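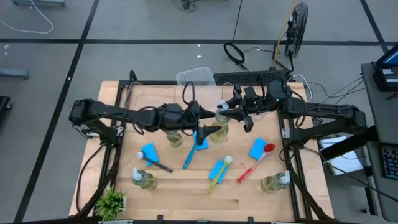

Posted by the author of Stesarum, washing-up enthusiast and keeper of this blog
8 Feb 2019

I love a good sort-out, and washing-up things are my favourite kind! Sponges, dish brushes, pump bottles of soap, all the bits that normally slide about under the sink in a soggy heap. Get the whole lot out on a table first, I say, because you can't sort what you can't see.

Clear plastic bins are brilliant for this. Brushes go in one, soap bottles in another (standing up if you can manage it, pumps at the top) and sponges in the third. I started doing it last August and I still get a little thrill every time I open the cupboard.

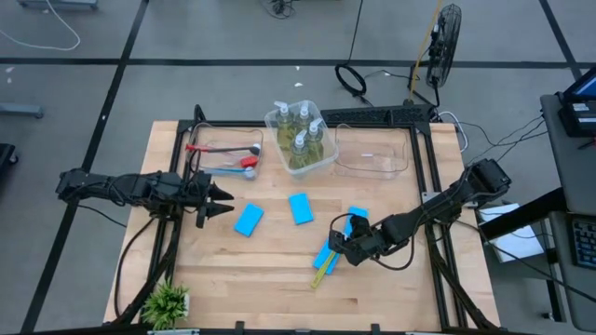 I do the bottles early, as they're the bulkiest, and the sponges at the very end, when they can be squashed in wherever there's room. Different coloured brush handles help too: red for pans, blue for glasses, and yellow-green for the roasting tin, poor thing.

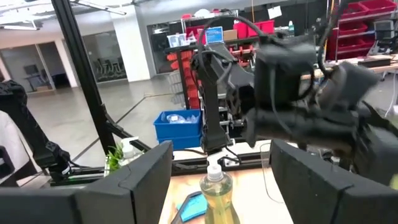 Oh, and keep one bottle of washing-up liquid out by the sink, or you'll be back in those bins by teatime. Next up is the drawer with all the tea towels in it, and I can't wait!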